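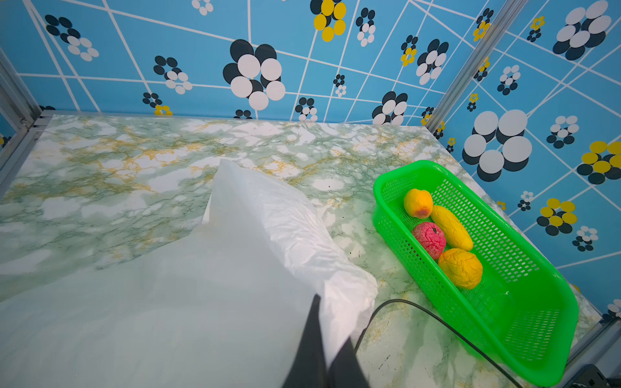

4. Collecting the plastic sheet episodes

I left this part of the guide for last because it gave me the most grief. Plastic film is a pain for our Hondov policy: it creases, it shines, and at its thinnest the tabletop pattern comes right through it. Lai-ching Lu and I recorded 412 episodes in March before we settled on the steps that follow.

4.1 Drop the sheet on the table by hand. Don't smooth it! We want folds, and we want them different every time.

4.2 Set the basket of toy fruit beside the sheet. Turn it a little between episodes (I go by feel).

4.3 Open the gripper, bring it down over a raised fold, and close slowly. Go for a fold with some height to it. Flat plastic just slides out from between the fingers.

4.4 Once you have a pinch, hold still for 3 seconds before you move. The wrist view at that moment is what the grasp check gets trained on, so please don't rush it.

4.5 Move the sheet, let go, and save the episode.

Caution: keep any loose cable clear of the fingers. Under plastic it looks a lot like another crease, and I have grabbed one more than once.

Note: if you're retraining from scratch, I'd run 4000 steps first and look at the grasp check before going any further. With my settings, the short run already told me whether the pinch labels were any good. Siriporn Kamolrat keeps the settings file, so ask her for the newest one.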